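CPU装着の手本データをどう集めるか　遠隔操作記録の現場に聞く

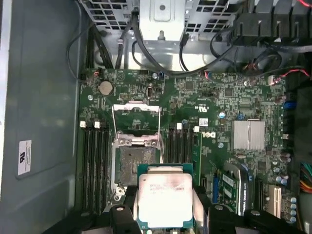
インタビュー｜ロボット学習
2020年11月21日

デスクトップPCの分解と再組み立てを学習させる場合、最も失敗が多い工程はCPUの装着である。部品保守の自動化を手がけるGenertonで手本データの収集を担当するIlse Dierckx氏は、難所は把持よりも置く直前の数ミリにあると説明する。

「プロセッサの両側を指で挟むと、指自体がソケットの縁に近づきます。ロードプレートは開いて立っているので、進入できる方向は限られます。左右にはメモリスロットもあります。操作者はこの条件で姿勢を決めなければならず、その判断の過程を記録したいのです」

同社の収集計画はPlurkowと呼ばれる。操作者が手元の装置でアームを動かし、手首カメラの映像、関節角、指の開度を同じ時刻軸で保存する。これまでに採用した手本は289件。1件の長さは平均33秒で、うち約11秒がソケット上での位置合わせに費やされている。

記録はソケットの上方にCPUを保持した状態から始まるものと、トレイからの把持を含むものに分かれる。前者を別に設けたのは、位置合わせの区間だけを厚くするためだという。「全工程を通しで録ると、データの大半が移動になります。学習側から見れば情報の薄い区間です」とDierckx氏は話す。

筐体には中古の業務用機を使う。写真のDell製マザーボードもその種の機材で、ケースから基板を外さずに作業する。ドライブケージや配線が残った状態のほうが、保守現場の条件に近い。

操作者の一人であるApolinar Xolalpa氏は、照明の影響を指摘する。「ヒートスプレッダは光を強く返します。表面の文字が白く飛んで読めないことも多く、向きの確認には使えません。私は基板の縁とソケット枠の平行を見ています」。照明を一定に固定する案もあったが、採用しなかった。反射の強い映像も弱い映像も含め、18通りの照明条件で収録を続けている。

失敗した試行の扱いについては、社内で意見が分かれた。当初は破棄していたが、4月以降は別の区分で保存している。Dierckx氏によれば、ラベルは「接触前の中断」「傾き」「滑り」「再把持」に分け、操作者が収録直後に付ける。後日まとめて付けた期間は判定のばらつきが大きく、その分は付け直した。

「傾いたまま離した例と、傾きに気づいて持ち上げ直した例では、価値がまったく違います。後者は修正動作の手本になります。きれいな成功例だけで学習させた方策は、少しずれると戻れません」

LGAソケットでは接点がソケット側にあるため、接触の仕方によっては基板側が使えなくなる。Xolalpa氏は、下降速度の上限を操作装置側で制限していると述べた。「上限がないと、慣れた人ほど速く下ろします。速い手本が混じると、方策もその速さを覚えます」

収録データの検査にはMulcahyという社内ツールを使う。映像と関節角の時刻ずれ、指の開度の不連続、カメラの露出の急変を検出し、該当する試行を保留にする。保留分は人が再生して採否を決める。自動での破棄は行わない。

次の対象はメモリモジュールの着脱で、ラッチの操作が加わる。収録手順書の改訂はPonardの拠点で進めており、ソケットの収録と並行して試行を始めるという。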